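Bistalach Transfer Notes

README and data card, version 3

Bistalach is a set of 3741 short records about football transfers, contract renewals and loan moves. It was put together for people who want to sort, search or summarize transfer reporting. The records are in English. Each one covers a single claim about a single player at a single point in a window.
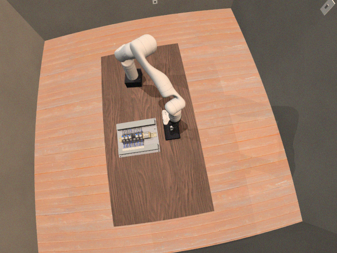
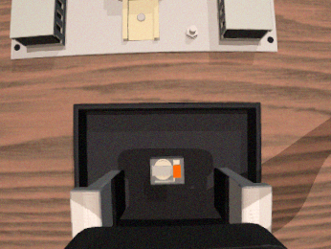 The records come from three kinds of source: club announcements, match-day programs and the notes kept by the editors at Budorness, a small football newsletter. A club announcement gives the cleanest record, with a player, two clubs, a contract length and sometimes a fee. Newsletter notes are messier, and a single note often holds four or five claims about different players that have to be split by hand. The grain in a wooden tabletop mostly runs one way, and the notes do too: nearly all of them follow the order player, club, fee, date, and the splitting rules lean on that order. Notes that break it were split by a second person.

What is in the files

transfers.csv holds the main table, one row per record.
clubs.csv holds one row per club, with the short name, the full name and the country.
notes.csv holds the original sentence for each record, joined on record_id.
splits.csv says which records belong to train, validation and test.

Fields in transfers.csv

record_id: a whole number, never reused, even when a record is removed.
player_key: a code for the player. Names are in notes.csv only.
from_club and to_club: keys into clubs.csv. to_club is empty for renewals.
move_type: permanent, loan, loan_with_option, renewal, release or unknown.
fee_reported: the fee as written, kept as text. "Undisclosed" is a valid value.
fee_number: the fee as a number, in the currency given in fee_currency. Empty when the source gave a range.
months_left: months left on the player's contract when the claim was made. This is the field most people want and the one with the most gaps.
status: rumor, bid, agreed, completed or collapsed.
window: summer or winter.

Splits

Validation has 255 records and test has 700. The rest is train. Records about one player always stay in the same split. In version 1 they did not, and test scores from that version should not be compared with later ones.

Labeling

Thắng Chu wrote the labeling guide and did the first pass. A second pass was done on 200 records picked at random from the full set. Most disagreements were between rumor and bid. The guide now says that a bid needs a named club and a stated action, such as "have made an offer" or "submitted a bid this morning." A club that is "preparing" a bid is still a rumor. A club that is "ready to move" is also a rumor - this came up a lot in August.

Loan moves with an obligation to buy are labeled loan_with_option for now. We know this is wrong in a strict sense. Splitting them out would mean going back through every loan in the table, and some of the sources do not say which kind it was.

Known problems

Fees with add-ons are not handled well. If a source says "8 million rising to 11," fee_number is empty and the full text is in fee_reported.

Lower-league clubs are thin. Pralex United and Vương Athletic appear often only because both clubs post long announcements and Budorness covers them closely. Do not read their counts as a sign of how active they were in the market.

Deadline-day records have weak time order. Many were logged in one sitting after 11 p.m. and share a time stamp.

months_left was sometimes worked out from "final year of his deal" and entered as 12. Those rows have months_source set to inferred. Filter them out if you need exact values.

Two clubs changed names during the period covered. clubs.csv uses the newer name for both, and the older name is in the also_known_as column.

Use

The set is fine for teaching, for testing text classifiers and for building simple search tools. It should not be used to value players or to advise anyone on a contract. Rumor records are claims that were printed somewhere, and many of them were false. Anything that shows them to readers should show the status next to the claim.

Loading

The files are UTF-8 with a header row and commas. Some club names have accents, so check the encoding if you open the files in a spreadsheet. Read record_id and player_key as text, or leading zeros in player_key will be lost.

Changes

Version 3: added months_source, fixed the window value on winter loans that were logged in November, removed duplicate renewals.
Version 2: new splits by player.
Version 1: first release.

Corrections

Send corrections with the record_id and a copy of the source sentence. Fixes go in at the end of each window. Requests to remove a record are handled sooner, and the record_id is then listed in removed.txt.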